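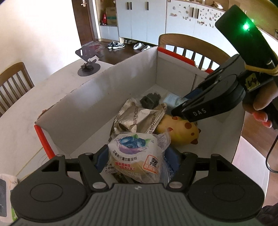
Mixed Snack Boxes: Questions We Keep Getting

Home Reviews Boxes FAQ Swap Table Contact

Last updated: March 16, 2016

We buy mixed snack boxes, open them at a table in Dornance, eat what's in them and write down what we think. Sellers don't pay us, and after you've read a few of these answers you may see why they haven't offered. Most of the questions come in by e-mail. Some have been shortened.

What is a mixed snack box supposed to be?

A cardboard box with a lot of single-serve packets in it, picked by somebody else. You pay for the packets and also for the picking, and it's the picking I have doubts about. Good boxes do exist. A lot of the others look like whatever was nearest the packing bench that morning.

Is it cheaper than buying the same things one by one?

Rarely, as far as I can tell. Sellers like to quote a "shelf value" and I have yet to see one explain whose shelf. When Godelieve Baert priced a Plondley box against the Asian grocery on her street, the grocery won on everything she could find there. She couldn't find all of it, and I suppose that's the argument for the box.

The label is in Chinese and I can't read it. How do I know what I'm eating?

Start with the picture on the wrapper, then don't trust it. The blueberry cake at the top of this page is an easy one. It has blueberries, leaves and a splash of purple juice on the front, and the line under the fruit, 蓝莓果汁灌芯蒸蛋糕, says it's a steamed cake with a blueberry juice filling. The big character in the orange-red square, 蒸, means "steamed." You'll see that character a lot, so it's worth learning.

The silvery foil packet behind it is less helpful. It says 周氏ZHOUSHI across the middle, and ZHOUSHI again off to the side, and a brand name doesn't tell you what's for lunch. With a packet like that, turn it over and look for the ingredients panel.

Does "juice filling" mean there's real juice inside?

It means the words are on the wrapper. How much juice, and how much of it came out of a blueberry, is a matter for the ingredients list. I'd read that before I got excited over a splash.

I have an allergy. Are these boxes safe for me?

I wouldn't buy one. Sellers will tell you a list is available on request, and maybe it is, but you want it before the box is at your door. Ask in writing, wait for the answer, and check it against the packets. If a packet has no label you can read, leave it alone or have somebody translate the whole panel. A phone app that turns "peanut" into "flower birth" is no kind of safety plan.

What does the code on the wrapper mean? Is it a date?

Could be a date, a batch, a line number or some of each. The dotted print on that steamed cake includes "17A415," and I'm not going to pretend I can decode it. People on forums will do it for you with enormous confidence. Look for a line that plainly says made-on or best-by. In Chinese that's usually 生产日期 for the production date and 保质期 for how long it keeps. If you can't find either, ask the seller, and keep the reply.

Why is there a toy in with the food?

Some boxes throw one in. Ours had a yellow one with brown and reddish spots and little points on it. Whether you call that a bonus or a way of filling space depends on how many toys you already own. Two things I'd say to parents: check it for small parts yourself, and don't let it count toward the price. A seller who calls it a "gift" has still charged you for the box.

Do soft cakes survive the mail?

Better than I expected, if there's something around them. A soft cake sitting loose under heavy packets is asking for trouble. I've had boxes from Chong where the cakes were on the bottom, and boxes where they were on top, and the only conclusion I've reached is that no two people pack them the same way.

If you're sending a box on to a friend, this is how we do it:

1. Heavy and hard things go flat on the bottom.
2. Foil packets next, standing up along the sides if they fit.
3. Soft cakes in the middle, with their crimped ends left alone. Don't fold them under.
4. Anything with a ruffled or fragile shape goes last.
5. Close the flaps and tip the box gently. If it rattles, add paper.

Will a bigger box get me better snacks?

It'll get you more of them. Toon Dewulf ordered the 50-piece box and later the 150-piece one from the same shop. His verdict was that the large one was the small one with the same crackers repeated until the box was full. I've only his word and one box to go on there, so take it as a complaint and leave it at that.

How long should delivery take?

Jetbridge quotes 30 days on the slow option. Ours have come sooner and they've come later. With baked things I'd worry less about the number on the tracking page and more about how much shelf life was left when the box got packed, which nobody seems keen to put in writing.

Can I choose what goes in?

Sometimes you can tick "sweet" or "savory." Don't lean on it. We ticked sweet in November and got dried fish.

What do I do with the ones I don't like?

Bring them to the Swap Table, unopened, with the wrapper intact and the date readable. We've passed along 167 packets that way so far. Somebody wants almost everything. We won't take opened foil, and please don't repack single cakes into sandwich bags, however neatly you do it.

A seller told me their box is "curated by experts." Experts in what?

I asked one of them that. I'm still waiting.

So do you think I should buy one?

Once, maybe, and the small size. If you have a decent grocery within walking distance, take the same money there first and pick out packets by the pictures. You'll make mistakes, but they'll be your own and you can see the dates before you pay. If there's no grocery near you, a box is a fair way to find out what you like. I just wouldn't sign up for the monthly plan until you've finished the first one and caught yourself wanting more.

Can I send you a box to review?

If you bought it, yes, we'd be glad to hear from you. If you sell it, we'd sooner pay for ours.

This site uses cookies to remember your settings. By continuing to browse you agree to their use. OK Read more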